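Skatness plain brown folding carton, tall

Sold flat, in packs of 31 or 77

I sell quite a few sizes of box, but the Skatness is the one I keep reaching for myself. It's plain brown corrugated card, taller than it is wide, with flaps at the top that fold right out of the way while you're filling it - lovely for candles, jars and bottles of bath stuff. No printing on it, so your own label or stamp goes wherever you like.

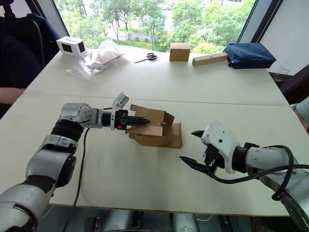
Putting one together

Open it out, stand it up on a decent-sized table and sort the base before you touch the top. I push two white tables together when I've got a big order on (my record is 400 in a day, never again!). Go gently at the corners, especially if the card has been sitting in a cold shed.
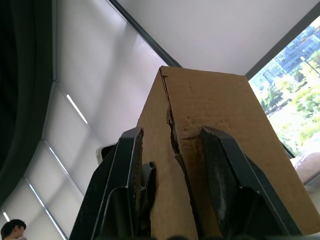

If you want something tougher, the Somska is the same shape in a thicker board and costs a bit more. I'd pick it for anything going by courier, and stick with the Skatness for market stalls and hand delivery. Both fit the Brostari paper filler, stock code 704, and I pack them with it every week.
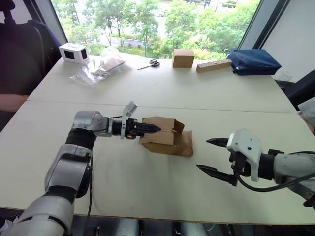
Skatness carton on the packing table, flaps open. Scissors not included.

Delivery

Orders in before noon go out the same afternoon. Split or torn cartons can be swapped, just send me a photo. Subramaniam Packaging, trade prices on request.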